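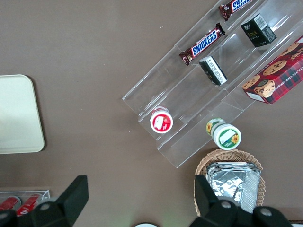
Families in Fliston who pick up their prescriptions at the Holmgren pharmacy on the main street will soon be able to have all of their tablets sorted into daily packets at no extra charge. The service starts next week and is open to anyone who takes medicine on a regular schedule, whether that means one pill with breakfast or a whole handful spread through the day. Ayman Saber, the pharmacist who has been putting the plan together since December, says he wants people to find their medicine as easy to spot and pick up as a Snickers bar on a clear stepped rack, and anyone who has stood at the kitchen sink at bedtime squinting at a row of nearly identical bottles will know just what he means.

The packets come off a long roll in the order they are to be taken. Each one is printed with the patient's name, the day and the hour, along with the name of every tablet inside, so that a daughter or a neighbor helping out can check it without having to hunt for the original bottle. The pharmacy tried the idea over the winter with 42 customers, most of them living on their own, and Saber has spent a good many evenings on the phone with them since, asking what they liked and what drove them up the wall. Two of them told him the print was too small - it has now been made larger - and several asked for packets that are easier to tear.
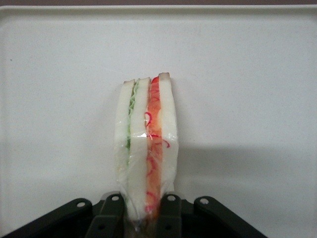
Not every medicine can go into a packet, and Saber would like people to understand this before they sign up. Liquids, inhalers and creams will still be handed over in the usual way, as will tablets that have to stay in the maker's own bottle to keep out the damp. Clear plastic wrap will do very nicely for a sandwich of white bread and lettuce, he says, but some tablets are a good deal fussier than lunch, and he would sooner give a customer one extra bottle to look after than have a medicine lose its strength. Anything taken only when needed, such as a tablet for the occasional headache, will be kept separate too.

Customers who would like to join are asked to bring in everything they take, including vitamins and anything bought off the shelf, and to set aside around 10 minutes for a chat. The pharmacist will go over the list, call the doctor's office if something looks out of place, and settle on a pickup day.
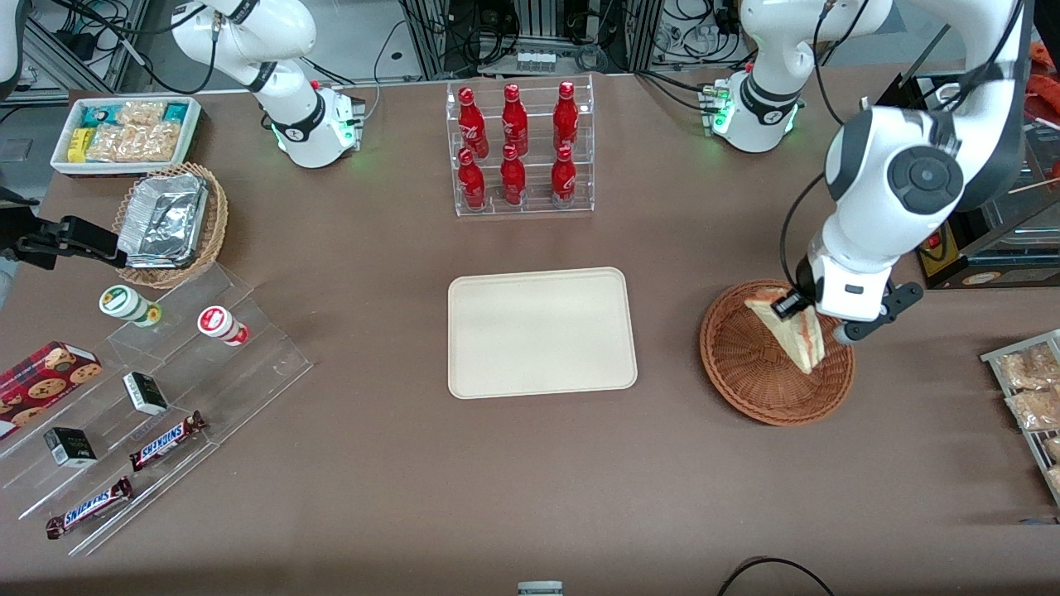 Refills will then be lined up so that they all fall due together, which should spare people the second and third trips that so many of them have been making each month. If a doctor changes a dose partway through a roll, the remaining packets should be brought back to the counter unopened, and a new roll will be made up, normally by the following afternoon.

The sister pharmacy in Jerard is expected to offer the same service later in the spring, once its staff have been trained. Until then, Jerard customers are welcome to have their prescriptions moved to Fliston, and delivery between the towns can be arranged for those who don't drive. Sign-up forms are at the counter now, and a relative may fill one out for a patient as long as the patient signs it.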